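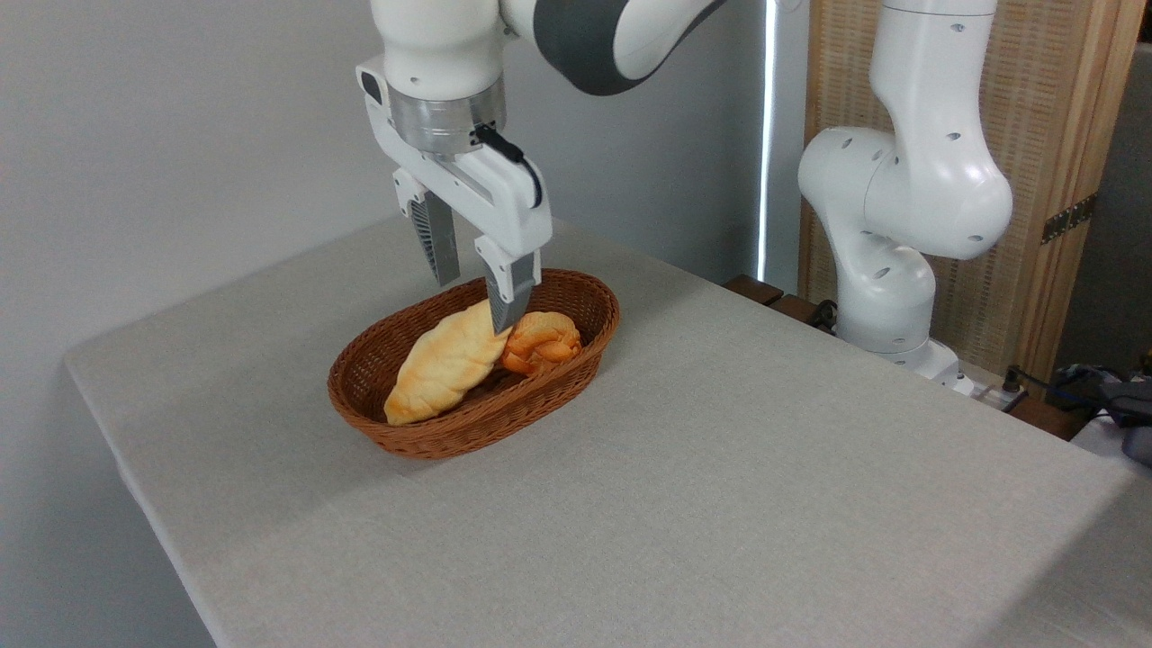 Bread kept at the Stitdale residence kitchens should be stored at room temperature and used within 2 days. Refrigeration speeds staling and is not recommended. For serving, a woven wicker basket set on a linen cloth is suitable, and pieces should be put out in small amounts. Baskets must be brushed free of crumbs after each meal.

Bread to be frozen should be sliced first, wrapped tightly and labeled with the month.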